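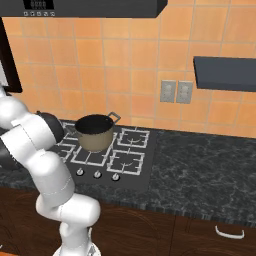 Figure 3. One of the simulated kitchens used for collection, with the arm near the cooktop.

3.2 Gathering the demonstrations

We gathered our examples entirely in simulation, and we would like to spend a little time on how we went about it, as the small choices made along the way ended up mattering a good deal to us. Every episode starts from a freshly drawn kitchen – new counter stone, new tiles, new cabinet fronts – while the task itself stays the same. In the kitchen of Figure 3, for instance, the pot stands on the back-left burner, and the white arm reaching over the cooktop hides part of the burner in front, the kind of overlap we were glad to keep in the data. Six operators, patiently trained by Rostislav Šimek, steered the arm through the Skumix interface in sittings of 35 minutes, and together they gave us over 2,000 episodes, for which we remain very grateful.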